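The scale was a Hullix, model 6, and it reported to one decimal place. She had set it on the tile beside the bathtub because the manual said hard, level surfaces only, and she had checked the tile with a spirit level. The bubble sat a hair left of centre. She put a folded business card under one foot and checked again.

Readings were taken at 6 in the morning, after the toilet and before water. She entered them in a ruled notebook with three columns: weight, hours slept, remarks. The remarks column was mostly blank. In January it held the words "salt" and "knee" and, once, "argument."

The program was called Jivutura and ran for 17 weeks. It allowed a fixed intake per day, divided into four meals, of which the third was always 489 calories. The booklet did not explain the figure. She had written to the office in Skerkari to ask, and received a second copy of the booklet.

By week four the line on the graph had flattened. She replaced the batteries. She weighed a sealed bag of flour, which came out right, and then a dumbbell, which also came out right. The instrument was not at fault. She recorded this under remarks as "scale OK."

She did not adjust the intake. She adjusted the walking, from one lap of the reservoir to two, and bought a pedometer so that the laps would have a number attached. The second lap took longer than the first by four minutes. After a week it took longer by three.

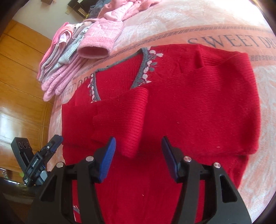 Her sister thought the whole thing had gone on long enough, and said so over the phone while running a tap. You look the same to me as you did at the wedding, and you were fine at the wedding. Why weigh yourself every day if every day makes you miserable? Do it once a month like you'd read the hydro meter.

She said that a monthly reading would not show the variation.

And what do you do with the variation, her sister wanted to know.

She wrote it down. That was the procedure. She said she would think about it, and they talked for a while about the price of eavestroughs.

The next morning she got up at the usual time, used the toilet and stood on the tile with the light off. The display was backlit and she could see it perfectly well from the side. She stepped over it, ran the shower and went to work. In the notebook she entered the hours slept, seven, and drew a dash in the first column, using the ruler.

By evening the dash bothered her. She ate the third meal standing at the counter and did both laps in light rain. When she got home she took the business card out from under the foot of the scale and read it. It was from a dentist she no longer went to. She put it back and went to bed.

We use cookies to remember your reading preferences. Accept | Manage settings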